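Cleaning and refitting the finger pads on a hand-held gripper

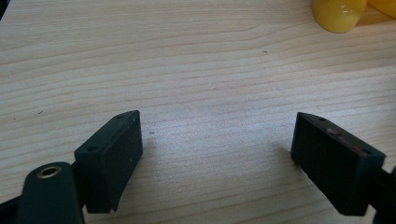 Our Totonano gripper has started letting go of things it used to hold without trouble, and I want to know whether to clean the pads or change them. It's the hand-held one, the sort you squeeze to record a grasp, and it shares its fingers with the arm in our Urkelum cell, so whatever I do to one set I'll be doing to the other. The two pads have pale dust and specks across their inner faces, and the right one has a reddish-brown smear along the top rim that I can't identify. It could be old adhesive or paint, or it could be rust from somewhere, although I can't think what on there would rust. Each pad has two small round holes along the top. I take these to be for the mounting screws but I haven't had one off yet.

What goes wrong is this. Smooth round parts slide down as I lift them. It happens more with light things than heavy ones, which seems the wrong way round to me. Boxes and anything with a flat side are fine. The counter says 2,154 closes since the pads were last changed, if whoever had it before me reset it then, and I've no way of checking.

Things I've tried so far:

Wiping with a dry cloth. Better for perhaps an hour, then the same again.

Squeezing harder. This helps, but then the recordings don't match what the arm does, because the arm closes to a set force.

Swapping left for right. I got as far as looking at it and decided to ask first.

The manual has one page on the fingers and it only says to keep them clean. It doesn't say what with. I've got isopropyl, washing-up liquid and a tin of brake cleaner in the cupboard. Is any of that safe on these? And is there a way of telling when a pad is worn out as opposed to just dirty?

Posted 8/2/18 by gapsetter

Wieczorek

Leave the brake cleaner in the cupboard. Some plastics craze with it and you won't see the damage until a corner comes off in use.

Start with warm water and a drop of washing-up liquid on a soft toothbrush. Brush along any ribs on the face and not across them, or you just pack the dirt into the grooves. Rinse with a damp cloth, then dry it properly. Don't hold the whole tool under the tap. Water gets into the pivots and, if yours has the wired position sensor, into that as well.

If it still feels greasy after that, use isopropyl on a cotton bud, but try it on the back of the pad first. Give it a couple of minutes and rub the spot with a white cloth. If colour comes off, or the surface goes tacky, stick to soap.

For the smear on the rim, try a fingernail first. Old contact adhesive usually rolls up under your nail. Paint comes away in flakes. If it does neither and it's only on the top edge, I'd leave it alone. It isn't on the gripping face so it won't be the cause of the slipping. The only thing I would check is that it isn't standing proud enough to catch on a part, or lying between the pad and whatever it seats against.

On light things slipping more than heavy ones: I'd guess you squeeze less for the light ones without noticing. People do. Put a cheap kitchen scale between the pads, if you can get it in there, or a spring clip with a known force, and see what you're really applying each time.

As for dirty or worn, clean both pads and lay a steel rule on edge across each face with a lamp behind it. A good pad shows an even line of light, or none. A worn one shows a hollow where the parts sit, normally nearer the tip. If the hollow takes a 0.2 mm feeler I would change the pad. That figure is what we use at work, it isn't out of any manual.

Change both together. A new pad facing an old one pulls the part off centre and you'll be chasing that for weeks.

m_dolar_fan

just put some grippy tape on it. I used the stuff for stair edges. works fine

(Edit: it does leave marks on shiny parts, so maybe not if yours have to look nice. and it makes the gap smaller so you need to zero it again)

Elsie Tautahi

I look after a cell with the same fingers, so a bit more on taking them off and putting them back. Wieczorek's cleaning advice is what I'd follow too. I would skip the stair tape. It's fine for a demo, but if the arm has one surface and the hand tool has another then your recordings are no use to you.

Before you undo anything, close the tool fully and note the reading. Then open it fully and note that as well. Write them on masking tape and stick it to the bench, because you'll want them later and the software doesn't keep them.

Mark the pads L and R on the back with a paint pen. They look like mirror copies and on ours they very nearly are, but they've bedded in where they are and you don't want to swap them over by accident. For the same reason I wouldn't do the left-for-right swap you mention. If the pads are hollowed you'd just be moving the hollow.

Check which screws really hold the pads before you put a driver in anything. On ours they're the two along the top of each pad. Use a driver that fits the head fully. They go into plastic and the heads are soft. If one won't shift, warm it with a soldering iron tip on the head for 10 seconds and try again. More pressure only rounds it off.

With the pad off, wipe the seat behind it. This is the bit everyone misses. We had a crumb of dried glue behind one pad and it tipped the face enough that round parts climbed out every time. It looked like worn pads, and we'd already ordered new ones by the time we found it. If your reddish stuff is glue there may be more of it further down.

Refitting:

Turn each screw backwards until you feel it drop into the old thread, then go forwards.

Do both up loosely, close the fingers gently on something flat and parallel (a gauge block is ideal, a good steel rule will do), then nip them up a little at a time, swapping between the two.

Stop when they're snug. No threadlock, it attacks some plastics.

Close fully and compare with the number on your tape. If it has moved by more than 2 mm on clean pads, something isn't seated and you should take it apart again.

Then pick up one of your smooth round parts from the bench, slowly, with the tips level. Do it a good few times. If it slides towards the tips the faces are splayed, and if it slides back towards your hand they're toed in. Either way it's the seat or the screws and not the pad surface.

Last thing, wipe down the bench. Dust on the table ends up on the pads the first time you go low for something flat, and ours got a lot cleaner once we started doing the bench at the start of each shift.

gapsetter

Thanks both. Fingernail did nothing to the smear so it's staying for now. I'll do the soap and the steel rule first, then take the right one off and look behind it. I've written the open and closed readings down. Will have to order screws before I go any further, as one head is already chewed.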